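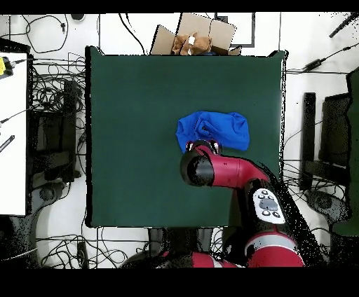 3.2 Workspace rules for cloth handling

All sites collecting data under the Cutura protocol follow the same written rules. The operator checks the reach of the arm before power is applied, and chairs and loose cables are kept outside that reach. At Lamptey, cable runs on the floor were the most common finding in the November review. They do not stop a session, but they are logged and must be rerouted before the next one.

Speed is limited to 80 mm/s whenever the fingers are within 5 cm of the table. Contact with the cloth is allowed – contact with the table through the cloth is allowed only below the force limit set in the Flivby controller. A session ends after 114 grasps or when the operator calls a stop, whichever comes first.

Figure 4 shows the gripper fingers in a crumpled blue cloth on the green felt, with the fabric gathered between them. Labels and prints are left on the cloth, and annotators mark a grasp that includes one.

Figure 4. Gripper and cloth during a session.
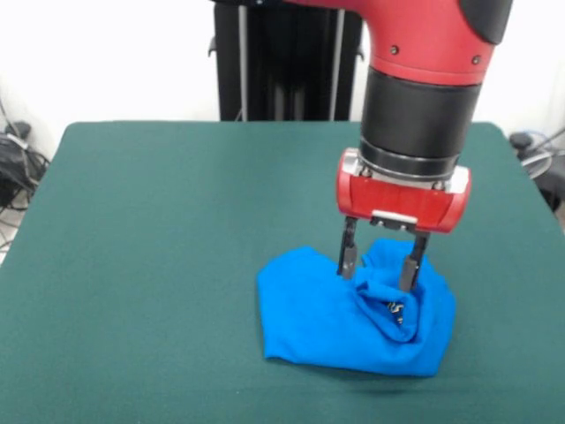 3.3 Record keeping

Each site keeps its stop log for almost 1000 sessions before archiving. Entries give the time, the rule involved and the action taken. Cluvuvier stores the archived logs in read-only form.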